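The folding arm and the price of a flat towel

Last updated: 24/07/2022

In April the laundry where I do the accounts received an offer from Prirker for its folding service, which is called Skillow. I have read the offer many times, I have watched the arm work for a whole morning in the showroom in Brutent, and I have an opinion which is not the same as my employer's. I write it here for other small laundries which have the same brochure on the desk.

First I must say what is offered. Skillow is one arm with two fingers, a camera on a post, and a subscription. The arm you rent. The subscription pays for what Prirker names the "folds": each fold is a way of handling one kind of item, and it is taught from recordings of people who fold that item by hand. The basic package has 22 folds. Hand towel, bath towel, pillow case, tea towel and so on. If your item is not in the list, you ask for a new fold and you pay for it.

The rent is 1,000 a month and the first new fold is included. The next ones cost 83 each. Prirker says the arm will fold almost 2,000 pieces in a normal week. I have no reason to doubt this number for hand towels, because I saw it do hand towels and it was steady and quite pleasant to watch. It takes the corners, lifts, lays down, turns, lays down again. The stack at the end was straighter than mine would be.

My difficulty begins with the word "fold". The brochure treats a fold as a list of positions: corner here, edge there, finished. I have folded laundry since I was a child in my aunt's house, and I think the positions are the smaller part. The bigger part is in the flat hand. One hand lies on the cloth with the fingers open and gives it weight, and the other hand stays near, on the table or at the edge, ready to push back what has moved. A thick towel keeps air inside it and wants to open again. A thin microfibre one slides. The hand feels this and changes the pressure, and the person does not even think about it.

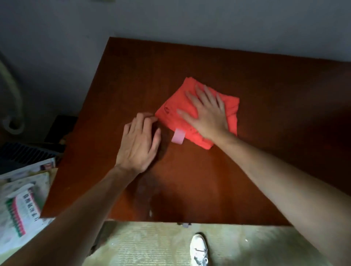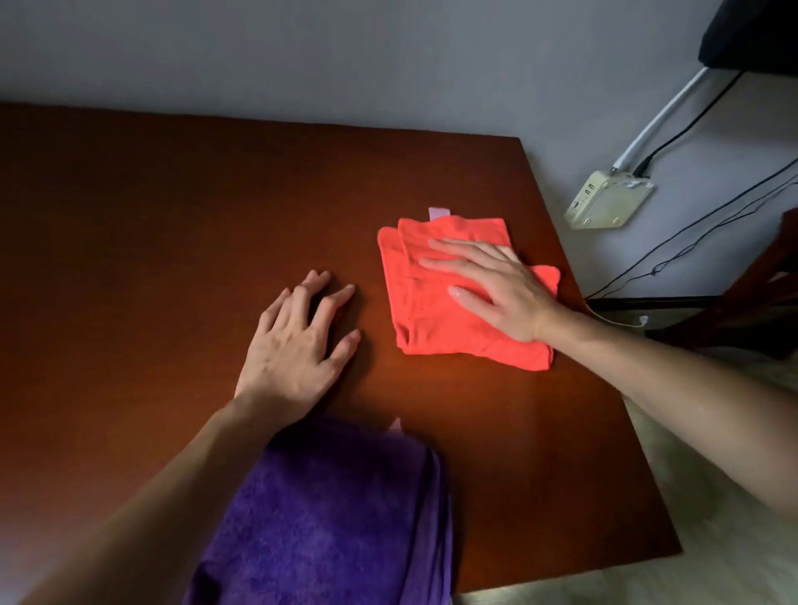
Folding by hand at a table, right hand flat on the orange cloth in both pictures. The purple towel is in the second one.

Now look what the arm has for this work. It has two narrow fingers which are good for pinching. For pressing, Prirker sells a padded plate, which the arm picks up from a holder, uses, and puts back. In the showroom the plate worked, but each time it added a pause, and on the thick bath towels the person who showed us the machine had switched it off. I asked why. The reply was that most customers prefer the speed. This may be true. However, the towels then stood up in the middle like bread, and a stack of such towels does not fit in our delivery cages. Somebody must press them again before they leave.

There is also the question of labels. Many towels have a small label sewn in the edge, and after folding it sticks out from the side or it goes inside. In a private house this has no importance. For the guest houses we serve it does have importance, they want the label hidden. The basic bath towel fold does not look for the label at all. If you want it hidden, it is a new fold, and if you have three sizes it is three new folds. I find this the least honest part of the price list. A person who folds for us learns the rule about the label in one minute and then applies it to every towel, the big and the small, also to the ones we did not buy yet.

I do not want to be unfair to Prirker. The competing machine, from Ververidis, is a closed cabinet with belts. It is faster than the arm and it presses very well, but you must feed it by hand piece by piece, so one worker becomes the servant of the cabinet for the whole day. I like the arm more as an idea. It can stand at an ordinary table, it can be moved, and when it makes a mistake you see the mistake immediately. With the cabinet you see it when the towel comes out with the grey line from the belt.

And I do believe that teaching a machine from real hands is the correct way. It is the one point where the brochure convinced me. Whoever writes down folding as rules will forget half of it. But then I would like Prirker to take its own method more seriously. If the recordings show people pressing and smoothing between the folds, and I suppose they do, then pressing and smoothing belong to the service and should be in the basic package, with a tool for it that stays on the arm. To teach from hands and afterwards sell the palm as an extra seems to me a strange kind of business.

My employer answers that I look at it like somebody who likes folding. He counts the hours. On his side of the paper the arm wins with the hand towels, and hand towels are the most of what we wash. I cannot argue with that part. What I argue with is the second part of his plan, to give the bath towels also to the arm after the summer and to let go the one worker who does them well.

So my advice to a laundry of our size is modest. Take the arm for the small flat pieces if the rent is possible for you. Bring your own towels to Brutent for the demonstration, the heavy ones and those with labels, and do not accept the showroom towels. Ask for the plate to be switched on and measure the time with it. Ask in writing who owns a new fold which you have paid for, because in our offer it stayed with Prirker, and the next customer gets it in his package for nothing.

We have not signed yet. The offer is valid until the end of the quarter and I expect we will take the small package, with the bath towels left on the long table where they are now.

Contact | Copyright 2022, all rights reserved | Back to top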